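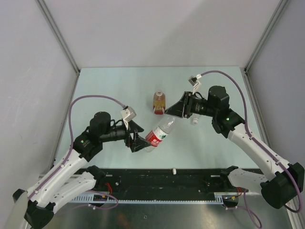 Attachment 1: cell 2, fixed camera, bottle task.

Ticket: Bottle task, recorded episodes rejected at import
Project: Bollunano
Site: Rutcombe
Opened: 21/11/2018
Priority: Normal
Status: Closed, with one follow-up

Problem as reported

Episodes recorded in cell 2 are being rejected when we import them into the training set. The importer gives the same message each time: "stream length mismatch, right wrist". The left wrist camera and the fixed camera pass. Joint data from both arms passes too.

We have 2,474 episodes accepted out of a target of 3,000. The rejections began partway through the bottle task. The earlier tasks from the same cell imported without errors. The operators see nothing wrong while recording. Both arms follow the leader handles as they should and the preview windows look normal.

Setup

Two arms, one camera above each gripper, one fixed camera covering the table. Camera cables follow the upper links and loop over to the wrists (purple, see attachment). Recording software is Wudard, with the import script from the Coutinho branch. Table items for this task are the plastic water bottle with the red label, the small bottle of yellow-orange liquid and a loose white cap.

Log

Entry 1
Asked for one rejected episode and one accepted episode from the same session. Compared the frame counts. In the rejected one the right wrist stream is short. The other streams agree with each other. No error in the recorder log, only a line saying the file was closed.

Entry 2
Checked disk space and write speed on the recording machine. Both fine. Moved the output folder to the second drive and recorded a test batch of 10 episodes. Of these, 6 were rejected with the same message. Moved the folder back.

Entry 3
Swapped the two wrist cameras over at the recording machine, so that left went into the right port and the other way round. The fault stayed with the right arm's camera and did not stay with the port. That leaves the camera itself, its cable, or something the right arm does in this task.

Please note for anyone repeating this: Wudard keeps the old names after a swap until it is restarted. Our first try at this test was no use because we hadn't restarted it.

Entry 4
Fitted the spare camera above the right gripper. Same result. Put the original camera back so the mounting position would match the existing data.

Entry 5
Looked at where in each episode the frames go missing. They are lost in a short run, always when the right arm turns its wrist and reaches low towards the table. In the earlier tasks the right arm mostly stayed higher and did not need that turn. The left arm does a smaller turn when it goes for the base of the water bottle and has not lost a frame.

Entry 6
Powered the arms down and moved the right wrist by hand through the same turn with the camera running. The picture froze briefly near the end of the turn and then came back. Did it again while holding the cable close to the connector and there was no freeze. So the cable is being pulled at the connector. The loop looks generous, but the tie nearest the wrist had been done up tight and was taking all the slack out of the last part.

Entry 7
Cut the tie and put in a looser one further back along the link. Ran the hand test again with no freeze. Powered up and recorded another batch of the bottle task at normal speed. All accepted.

Question from data team: can the rejected episodes be saved by repeating the last good frame to fill the gap?

Reply: we would prefer not to. The gap falls just as the gripper comes down to the object, and those are the frames the model needs most from the wrist view. If a frozen picture is paired with moving joints it will learn from bad pairs. Please leave them out and we will record replacements. Keep the files in the rejected folder for now in case they are wanted for testing the importer.

Question from data team: are the accepted bottle episodes safe to keep?

Reply: yes, as far as the frame count goes. The importer checks every stream, so a missing run would have been caught. We also opened a handful and watched the low reach in the right wrist view. No freezes seen.

Resolution

Cause was strain on the right wrist camera cable from a tight tie. Tie moved and loosened. Camera and port are good. No change made to Wudard or to the import script.

Recording instructions for the cell now have these lines added:

Before the first episode, turn each wrist through its full range and watch the preview.
Do not tighten the tie nearest the wrist.
Restart Wudard after any camera is unplugged.
Import the first batch of a session before recording the rest.

Follow-up

The recorder should warn the operator when a stream drops frames, and at present it says nothing. Raised as a separate request against Wudard. Planned for the April release. Until then the importer is the only check.

Ticket closed. Reopen if the mismatch message comes back on either wrist.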